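Tunlow Food Market Gets Longer Hours and a New Hall

August 2023

The food market in Tunlow will stay open until nine in the evening from next month, and a second hall will open behind the old one. The town council agreed to the plan after a trial in March, when the market was open late for two weeks and the number of visitors was higher than the council expected.

The new hall was a storage building of the bus company until last year. It has space for 42 stalls, and the first of them are already rented. Most of the new sellers will offer dry goods: rice, beans, spices, tea, dried fruit and nuts. The old hall will remain the place for fish, meat and fresh vegetables, as it has been for a long time.

For many people in Tunlow the longer hours are the more important part of the news. The market closes now at four in the afternoon, and those who work in the factories on the other side of the river can come only on their free days. During the trial in March, the sellers counted 1,000 visitors on the busiest evening. On a normal weekday afternoon they have 200.

Not all sellers are happy with the change. Those who sell fish start their work before sunrise, and they asked the council not to make the evening hours a duty. The council has accepted this. Each stall must be open in the morning, but in the evening the sellers can decide for themselves. A stall that stays closed in the evening will pay the same rent as before.

The rent in the new hall was also discussed for a long time. In the first plan the council asked for 500 a month for a corner stall, and several families said that this was too much for a small business. The price was then changed to 442, with water and light included. Sellers who sign for two years do not pay for the first month.

Among the new names in the hall are Chambi, a shop for coffee and cocoa, and Vema, which has sold spices by weight from a van near the station. Both will have stalls close to the main door. A group of sellers who import food from Asia will share the long wall on the north side. They plan to offer noodles, sauces, dried mushrooms and snacks in jars, and they want to let customers taste some products before they buy.
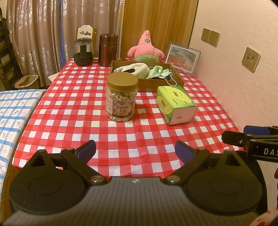
The council also promises to solve the problem of parking. The field next to the new hall will get a hard surface before winter, and bicycles will have their own place under the roof. The number 6 bus, which goes to Gusau, will stop in front of the market in the evening too. The last bus will leave fifteen minutes after closing time.

Work inside the hall is not yet complete. The floor is finished, but the cold water pipes and the second door must still be put in. The council says that the opening will take place even if the second door is late, with fewer stalls in the beginning.

Sellers who are interested in a stall can ask for the form at the market office, on the left side of the old hall. The office is open every morning until noon.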